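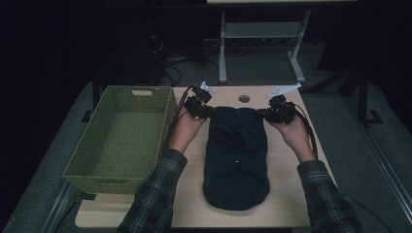

Section 5. Folding and Stacking Button-Front Shirts

This section covers shirts with a collar and a full row of buttons. T-shirts and knitwear are in Section 6, trousers in Section 7. Read Section 3 first if you have not yet set up the folding table.

Before you start

You need a flat table, one basket for finished shirts, and the Flonder folding card that came in the storage kit. The card is the stiff gray sheet with rounded corners. Set the basket at the side of the table so the middle stays clear.

Shirts must be fully dry. Check the collar, the cuffs and the bottom of the button strip, where the cloth is doubled.

CAUTION: Do not fold a shirt straight from a hot iron. Hang it for 5 minutes first. Warm cloth takes a sharp crease at every fold.

Preparing the shirt

1. Empty the chest pocket.

2. Fasten the top button, the third button and the last button. The others can stay open.

3. Lay the shirt face down with the collar away from you.

4. Smooth the back from the collar to the hem with the flat of your hand. Pull the side seams out until the cloth lies even.

Note: Dark shirts show lint. Wipe the table with a dry cloth before you lay down anything navy or black.

Folding

5. Place the folding card on the back of the shirt, with its top edge just under the collar.

6. Fold the right side over the card. Lay the sleeve straight down along the fold, with the cuff toward the hem.

7. Repeat on the left side. The two sleeves should lie side by side or overlap slightly.

8. Slide the card out from the collar end. Hold the cloth down with your other hand while you do this.

9. Fold the tail up by the width of your palm. On shirts with a rounded tail, tuck the curve under so the edge is straight.

10. Take hold of the two corners at the hem end and bring them up to the collar. Keep even tension on both corners. If one side is slack the shirt will twist, and the stack will lean.

11. Turn the shirt over and straighten the collar.

For a narrow drawer, fold the shirt lengthwise once more after step 7 and leave out step 11. The finished piece is long and slim, with some of the buttons showing on the outside. Expect a few more creases with this fold.

Stacking in the basket

12. Put the first shirt in with the collar toward the handle cutout.

13. Turn the next shirt the other way around. Alternating the collars keeps the stack level.

14. Stop when the stack reaches the bottom of the cutout.

CAUTION: Do not leave a loaded basket hanging over the edge of the table. Move it fully onto the tabletop or set it on the floor.

If the fold does not hold

Shirt slides open when lifted: the tail fold in step 9 is too short. Unfold as far as step 8 and make it deeper.

Collar lies flat on one side: check that the top button is fastened, then reshape the collar by hand.

Replacement folding cards are listed in the parts table under number 262.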